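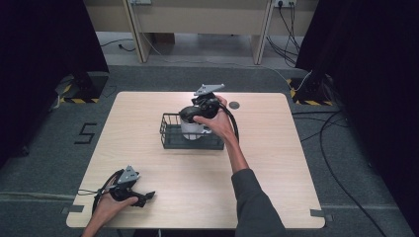
A white cup in a black wire mesh basket on a pale oak-grained tabletop.

The Small Basket and the Shared Table

Households that share one table for meals, correspondence and schoolwork tend to arrive at the same difficulty. Cups, pens and keys settle wherever they were last used, and the surface must be cleared before the next activity can begin. The Losari Institute for Domestic Design has given the question its attention this year, and its guidance, issued in November, favors a modest remedy: a low wire basket, kept near the middle of the table.

The guidance was prepared by Gráinne McGrath and Adeel Dhanial following visits to 30 homes in the Jundville area. Residents were asked to keep a single basket on the table for 15 days and to record what was placed in it. Drinking cups appeared in the records more often than any other item.
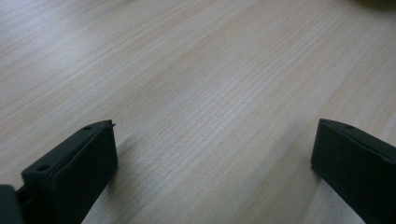
Pale wood rewards this kind of restraint. A fine, closely spaced grain is best appreciated across an open stretch of surface, and a table crowded to its edges loses much of the character for which it was chosen. Ms. McGrath recommends that at least half of the top be left clear at the close of each day.

Open wire has practical merits as well. Its contents can be seen from a chair, and a low rim allows a cup to be lifted out with one hand. Mr. Dhanial advises against baskets with deep sides, which in several of the homes visited had filled with receipts by the second week.

The full guidance is available to members at the Institute's reading room, which closes at 4 p.m.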